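Ticket 188: Sakitz wide-format printer, brown cast and lost detail in dark grays
Site: Plaltmont print room
Opened: April 14, 2023
Priority: normal
Status: resolved, see last entry

Reported problem

Dark gray areas print with a brown cast on Luangrath matte roll. Mid grays are slightly warm. Light grays and white are normal. Shadow areas that show texture on screen come out as a flat block. The same files on glossy roll print correctly. The problem was first noticed after the print server was moved to the new machine in March. No change of ink or paper supplier.

Entry 1, first checks

Nozzle check printed from the front panel. All channels complete, no gaps, no deflected lines. Head alignment run on matte roll, result within limits. Ink levels above the low mark on all channels. Matte black is installed and in date.

Printed the internal gray ramp from the panel, bypassing the server. Ramp is neutral from white to black on the same roll that shows the fault. This rules out the head, the ink and the paper. The fault is in what the server sends.

Entry 2, driver and queue settings

The queue on the new server was created with the default driver options and the old settings were not copied across. Differences found:

Media type: old server Matte Heavy, new server Plain.
Color handling: old server Off (No Color Management), new server Automatic.
Black ink: old server Matte, new server Auto.
Resolution: same on both.

Set media type to Matte Heavy and black ink to Matte. Printed the customer test sheet. The cast is weaker but still visible. Dark patches below 80 percent black look better separated. Patches above that still close up.

Entry 3, double color management

With color handling on Automatic, the driver converts the file to its own idea of the paper. The layout application at Plaltmont also converts, using the Luangrath matte profile. The file is converted twice. On glossy the two conversions happen to be close to each other, so the error is small. On matte the second conversion pulls the shadows warm and compresses them.

Set color handling to Off in the queue and left the application in charge. Reprinted. The cast is gone on the gray ramp. Shadow detail still not as good as the reference print from the old server.

Note for whoever picks this up later: the driver reverts to Automatic when the media type is changed. Change the media type first, then color handling, then save the preset. In the other order the setting is lost with no warning.

Entry 4, rendering intent

Application was set to relative colorimetric with black point compensation unchecked. Anything darker than the darkest black the matte paper can hold is clipped to one value. Black point compensation checked, intent left as is. Printed 6 sheets, one for each combination of intent and compensation plus two repeats of the chosen setting. Repeats match by eye under the viewing lamp.

Also tried perceptual intent. It opens the shadows a little more but lifts the overall contrast curve in a way the customer did not like. Not used. 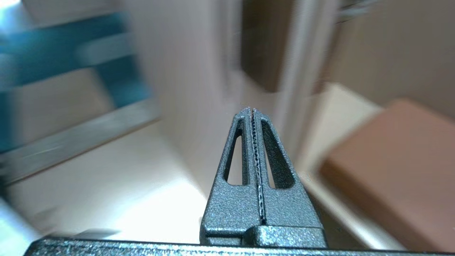 Neutral patches are a poor final check on matte stock, so shadow texture should be judged on a photograph with the cast already corrected. Clipping shows first in small, low-contrast detail on a dark base, and large dark shapes can look fine at arm's length while the surface inside them has gone. On the two charcoal fingers, look for the fine sandpaper-like speckle and the small silver and blue-gray glints. If the glints read as brown, the file is still being converted twice. If the speckle is missing but the color is right, check black point compensation. The pale background showing through the left cutout should stay free of any tint.

Entry 5, preset saved and rolled out

Saved the working settings as a named preset on the server and set it as the queue default. Deleted the old default so it cannot be picked from the list. The 3 workstations were still holding cached copies of the driver options, which override the server. Removed and re-added the queue on each one. Test sheet printed from every workstation and compared with the reference. No visible difference.

Entry 6, closing

Customer confirms neutral grays and normal shadow detail on matte roll. Glossy rechecked with its own preset, no change. Copy of both presets exported to the Plondwood support share. Profile for Luangrath matte is the one supplied with the roll and has not been edited.

If the fault returns after a driver update, start at Entry 3. The update resets color handling.

Closed.

Related tickets
Sakitz: head strike on curled roll ends
Print server: jobs stuck after sleep
Luangrath matte: roughened edge after trimming
Swapping matte and photo black, ink use per swap

Plondwood Support | Contact the help desk | Back to top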